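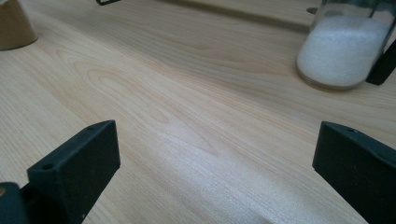
NERSIDE, May 2020
Posted by Hatsue Hirano in Catering and Canteens

Subject: Tonau and the table-setting arms

I've done front of house at the Nerside canteen for long enough to have seen the self-service tills come in, so forgive me if I'm not jumping up and down. Tonau want robot arms to reset the tables between sittings. Before the arms can do anything they need showing, and the ones doing the showing are us. You hold the gripper in your hand, you work it over the table the way you'd use your fingers, and it records what you did. Then you put everything back and do it again.

My sheet for the last stretch says 466 goes. Mostly reaching for a jar. I can put a jar on a table without looking, I could do it while telling someone where the toilets are, and now I do it slowly with a pair of black blocks and get told my approach was "inconsistent".

What I'd like to know from anyone at another site is what happens to your hours once the teaching is finished. We've been told the arms will "free us up for guests". Free us up from what, on whose rota? I asked that in January and was promised an answer in writing. Still waiting.

Reply from sideplate

We had this at Grutville, same people, and I'll say the unpopular thing: the recording work was the easiest shift I've had. You sit down. You get a proper break. I'd take it over clearing trays any day of the week and my knees agree with me.

I also don't believe the arms are coming as fast as everyone fears. The one they set up for us couldn't cope when somebody moved a chair.

Reply from Hatsue Hirano

Glad about your knees, but you've answered a different question. Were you paid the same for it? Ours goes down as "training", at the training rate, as if we were the ones learning.

Reply from sideplate

Same rate as normal here. I didn't know it was different at yours. That's poor.

Reply from oldbrine

It's poor and it's also how they get the price to look good. If the teaching hours sit in the staff training budget then the arms seem to cost next to nothing. I did the ordering for a works kitchen and watched the same trick with a dishwasher, fitting and all. Ask which budget your hours come out of before you ask anything else.

The other thing is the table. Everything I've seen from these projects is a tidy patch of tabletop with plenty of space to reach into. I've never worked a lunch that looked like it. Where's the spilt gravy, where's the toddler?

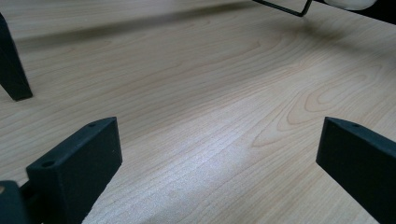 Re: who mops up after it

Reply from Hatsue Hirano

Exactly my worry, oldbrine. The plan on the noticeboard has 2 staff on the floor at lunch where there are 4 now, and the arms "covering resets". But a reset is a wipe first, then a look under the table, then a word with the man who's left his glasses. The setting out is the bit at the end that takes no time at all. They've picked the quickest part of the job to automate and they're counting it as half of it.

Reply from takeaway_tess

Slight disagreement from me. I work with the Takeda system (the one that moves stock, a different thing from yours) and we were all just as gloomy. It did take the heavy lifting off us and I wouldn't go back. What it changed was the talking. There used to be somebody at the other end of the bench and now there's a screen with a queue on it. I miss that more than I thought I would.

No jobs went, to be fair to them. Two people left and weren't replaced. Make of that what you like.

Reply from sideplate

That's jobs going, Tess.

Reply from takeaway_tess

Well, yes. It didn't feel like it then.

Reply from Hatsue Hirano

I'm on again tomorrow. Same table, same jar, and a supervisor who says we'll be "experts in the new system". I asked if expert came with a grade. He said he'd look into it – he is looking into a great many things.

I don't hate the machine, by the way. My hands are in it, in a manner of speaking. I'd only like that written down somewhere before my name drops off the rota. 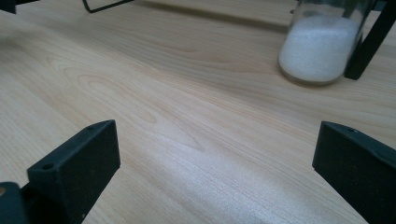
Marrowfat wants to know if anyone has seen a contract that mentions the recordings at all. Ours doesn't, and when we raised it the answer was that it counts as ordinary duties. I can't see how teaching your own stand-in is ordinary duties, and our rep couldn't either.

Reply from oldbrine

Get the rep to put that in a letter, with the dates of every session. Keep your own copy of the sheets too, Hatsue, the 466 and whatever comes after.

Reply from sideplate

I still think you're all burying yourselves early. But I've looked at my payslips and I'm asking about the budget thing.

Contact the moderators | Copyright remains with individual posters | Back to top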